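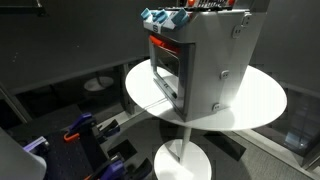 Toy oven on the round table, demo area.

November 22, 2021
Open day at Gresska, notes for the shared notebook

Went over for the open day with the Wernomis evaluation in mind. Writing this up the same evening so the details don't blur. The visit was split into a short talk, the demonstration on the toy kitchen, and a question period that ran long. The handout from the talk is in the blue folder.

Talk

Mostly background. They have been on manipulation of household controls for two years and the toy stove is their standard test object. Small knobs, small buttons, a door with a bar handle, all close together. It is light, so any bad contact pushes the whole thing across the table, and they like that. A heavy appliance hides a sloppy approach — this one doesn't.

The policy they showed is called Zunon. Training set is 2000 episodes on the toy kitchen, collected by people driving the arm by hand. They said the number matters less than how spread out the starting positions are. I asked whether the stove gets fixed down during collection. It does not. They move it between episodes and turn it a little each time.

Demonstration

Tasks were called out from a list of 11 and the operator let visitors pick. Each attempt has a limit of 90 seconds, then it is scored as a miss. The tasks I wrote down:

Press a button on the control panel.
Turn one of the blue knobs.
Open the oven door by the handle.
Close the door.

Button pressing is the one I cared about. The two buttons to the right of the display are small and sit one over the other, so the arm has to come down from above and pick the correct one. On the attempts I watched it was slow on the last part of the approach and quick everywhere else. The operator said the slow part is deliberate, a speed cap that comes on near contact.

Knobs were less steady. They stick out at the front edge and the fingers have to close on one without bumping its neighbor. One attempt slid the stove and they let it carry on, and it recovered. I would have liked to see that happen again but the group was moving along.

The door looked easy for it. The handle is a good target. 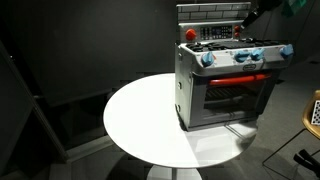
Setup notes

The table is a plain round pedestal type, white and glossy. I asked if the shine gives them trouble. They said yes, early on, and that they kept it on purpose after the first round of collection so the policy would have to deal with it. Lighting was strong on one side and the room itself was kept dim. We run our bench with flat overhead light, so if we copy anything from them we should try a side light first and see what breaks.

They use a checkerboard for calibration and redo it when anything on the rig has been moved. We do ours once a month. That should change.

The wrist camera was the most useful thing to look at. Its view was up on a monitor during the runs, and close to the panel the fingers fill a good part of the bottom of the image. I had assumed that would hurt. Their opinion is that seeing the fingers and the target together is what makes the last bit of travel work, and that when they tried mounting the camera farther back the button presses got worse.

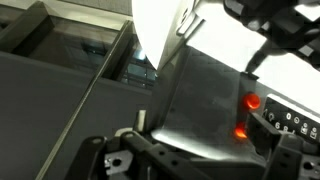 They also said they tried running with the wrist view only, no outside camera, and it could do the presses but lost the stove if it started from too far off. So both views stay in. That matches what we saw on the Alcaraz bench in the spring, though we never wrote it up properly.

Questions I asked

Retry behavior: not scripted. If a press misses, it tends to back off and come in again because the operators did that during collection.

Finger wear: they swap the fingers when the grip starts to slip, no fixed schedule.

Scoring: one person scores, from a written sheet. Their latest full evaluation had 29 attempts per task. I asked for the sheet and was told it can be shared.

Did not get a clear answer on how it does with a different stove. They have one on order and plan to test in December.

To do

Ask Gresska for the scoring sheet.
Try a speed cap near contact on our arm. Start with the button task only.
Calibrate before each session and log it here.
Find the Alcaraz wrist camera recordings and put them on the shared drive.
Move our outside camera lower, closer to the height of the table. Needs the short bracket, last seen in the drawer under the drill press.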